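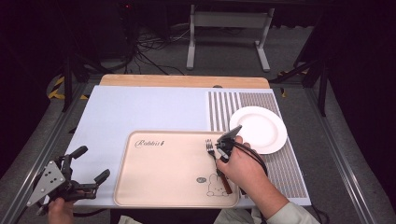 Open day at the Lirska pottery, 2023-12-06

I'd been meaning to get out to Lirska ever since my sister came back in September with a car full of soup bowls, and this time I finally made it! The pottery opens its back rooms to visitors twice a year, and it's free if you sign up by email. I did, and then forgot to print the confirmation, but the woman at the gate just waved me in.

Our guide was Jyoti Kandpal, who runs the glazing side. She took a group of us (mostly retired couples, plus two very patient teenagers) through the clay store first. It's colder in there than you'd think, so bring a sweater. The clay comes in big gray bags from a pit near Clurkau, and they let it rest before anyone touches it. I asked how long and got a shrug and "until it's ready."

Next came the plate room, my favorite part. There's an old press from Vasylenko that stamps out the flat shapes, and it makes a thump you can feel in your shoes. On a good day they get 269 plates off it. Somebody asked about plates with a wide rim, and Jyoti said those warp more than the deep ones, so they get stacked differently in the kiln. I now look at every plate in my cupboard sideways.

The kiln itself was off for the day, sadly, but we could walk right up to the door and peek in. It goes a bit past 1000 degrees Celsius for the first firing. Then it cools slowly, and you don't open it early, no matter how curious you are - Jyoti told us she did that once, and we could tell she was still sore about it.

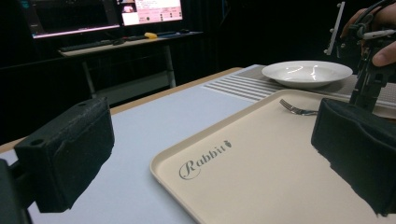

After the kiln we had coffee and a poppy seed roll in the staff canteen, and then it was time for the seconds shop. Oh boy. Everything has some tiny flaw, a pinhole or a wobbly foot, and it's priced to go. I paid 39 for a stack of side plates and a gravy boat I don't need. Bring a box and some newspaper, they had run out of both by lunchtime.

Getting there: take the Sakton bus to the last stop and walk up the hill for nearly 2 miles. Parking is tight, and the lower lot was all mud when I was there.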